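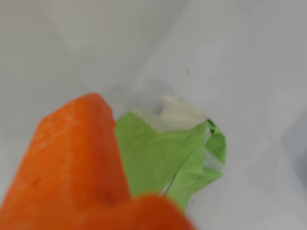 An orange object with a slightly rough, pitted surface, seen close up.

Home | News | Council | Schools | Food & Farm | Letters

Search this site Enter keyword Go

Dreltport settles its carrot question, for now

By Berenice Tlapale
14 June 2025

DRELTPORT — After two hearings, one recess and a long discussion of what the word "root" means, the town council voted Thursday's least favorite agenda item into law this week and agreed that the annual produce fair will once again have a prize for carrots.

The carrot class was dropped last September, when fair managers folded it into a new category called "Underground and Other." Carrot growers found themselves up against potatoes, beets, peanuts and, in one case, a truffle that its owner declined to let the judges touch. The truffle won.

Baltazar Carrillo, who has grown carrots on Palacios Road for most of his adult life, took the matter to the council in the form of a petition. It carried 1,768 signatures, a strong showing in a town with 3,196 registered voters, many of whom have never been seen to agree on a stop sign.

"I don't mind losing to a better carrot," Carrillo told the council. "I've done it plenty. I mind losing to a fungus."

The fair's manager, Evaristo Medrano, defended the combined class on grounds of table space. Each vegetable with its own prize needs its own table, he said, along with its own ribbon, its own judge and its own argument afterward. Last year's fair had 33 classes in all. The year before had 40, and Medrano said he did not sleep during any of them.

He offered the growers half a table. They asked which half.

The talks then moved on to rules, where they stayed for most of the evening. Under the old rule book, a prize carrot had to be "straight, sound and of good color." Younger growers argued that "straight" was unfair to anyone farming the rocky ground north of the highway, where carrots come up forked, bent or in the shape of a pair of pants. Kumaresan Thampi, who gardens up there, brought several to the hearing in a cooler and asked that they be entered into the record. The clerk entered the cooler.

Council member Rigoberto Bañuelos suggested a separate ribbon for crooked carrots. This was received warmly until somebody asked how crooked a carrot would have to be, and whether a straight carrot could be disqualified for not trying. Bañuelos withdrew the motion and asked for water.

In the end the council voted 4 to 1 to bring back a single carrot class with a full table. "Straight" has been struck from the rule book and replaced with "recognizable." The lone no vote came from Bañuelos, who said he supported carrots but had concerns about the adjective.

The cost of the extra table and ribbons will be covered by Hekmont, the feed and seed store on Main Street, which asked in return that its name appear on the tablecloth. The council approved the tablecloth without debate, the only item of the evening to get through that way.

Growers may enter up to three carrots each, tops on or off. Carrots must be grown inside the county, washed, and delivered by the person who grew them. Entry forms will be at the fair office and the library desk starting next month.

Carrillo said he was pleased with the result and would be entering. So did Thampi, who plans to bring the pants.

The peanut growers have asked for a meeting.

Recent items

Osix Bridge to close overnight for paint, again
Letters: The new stop sign is too red
Library extends hours, shortens chairs
Palacios Road ditch work enters second spring
School band seeks tuba, any condition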